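Sosina Tufa wrote the life of the old king of Mestumine in the evenings, after the shop was closed. The chronicle gave him 30 wives and only 2 friends. She believed in the friends more.

"Your queen has no name," said Mesfin when he read the first chapter.

"The chronicle gives her none."

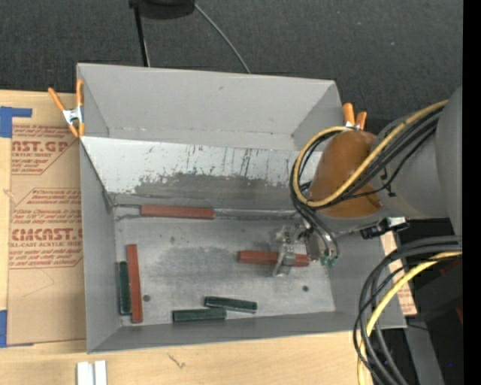

*Six blocks in the gray bin.*

She went back to page 1040 and read slowly until 1053. There, in a small note on the price of salt, was a woman called Lolton, who had refused to pay.

Sosina crossed out "the queen" and wrote the name. Then she made tea and began the chapter again.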